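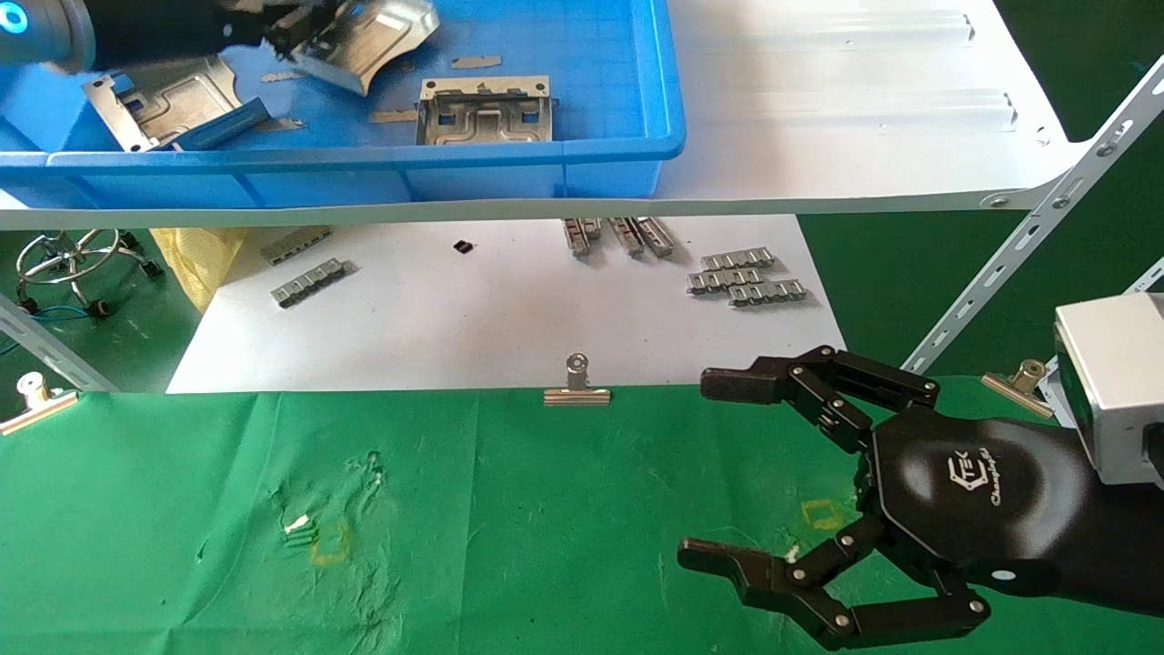
I want to finish a set of bare steel panels for my shop wall and I can't decide between clear lacquer, wax or just oil. They're stamped parts from an old cabinet, folded flanges, little rectangular slots, the whole lot. The flat silver panel in the blue tray is the kind of surface I mean, with a raised channel pattern that I'd love to keep looking like bare metal! I've read so many threads on this that my head is spinning, and they all seem to be about flat sheet. My shop is an unheated garage in Lerkwood, damp from fall until spring, and anything I leave uncoated goes orange in a week. I've been sanding with 2000 grit and then 3000 on the pieces I like best (so satisfying, I could do it all day). Does anyone have a finish that stays put on the edges and inside the folds?

Asked December 2018

**Answer 1**

Wax. I do all my hand planes with it and they look great.

**Answer 2**

Oh, I love this kind of project! I went through the same thing with a set of drawer fronts, and here is where I ended up.

First, I think you're sanding much too fine if you plan to use lacquer. It wants something to hold on to. I stop at 700 (an odd grit, I know, but the hardware store in Drastlow sells it by the roll and I bought a ridiculous amount) and it still looks silvery and soft under a clear coat. Save the 3000 for pieces you'll wax.

My routine:

1. Degrease with mineral spirits, then wipe again with denatured alcohol on a clean rag. Change rags often.
2. Gloves on from now until the end. Fingerprints come up under the lacquer months later, and you can read every one.
3. Warm the panel gently with a hair dryer, folds included, to drive out moisture.
4. Spray the insides of the folds and the slot edges first, very light, then the face.
5. Three thin coats, then leave it alone for a good long while.

I used Dusberg 2348 clear, the satin one. The gloss made mine look like a toaster. Pick a dry day, or do it in the kitchen with the windows open if you live with somebody patient. Mine have been up since June and there's one tiny spot of rust by a screw hole where I slipped with the driver.

Please post the wall when it's up, I would really like to see it!

**Answer 3**

Agree with most of the above but not the lacquer in a garage that damp. Once it gets scratched the rust creeps underneath and you have to strip the entire panel. With Ó Riain paste wax you just rub on more. Put it on thin, let it haze, buff it, do it again the next day. For the folds I use an old toothbrush. It does need redoing every couple of months in winter.

> Comment: is the paste wax okay over the 3000 grit finish or should I scuff it back?

> Comment: Straight over it, no scuffing. It looks fantastic on a fine finish.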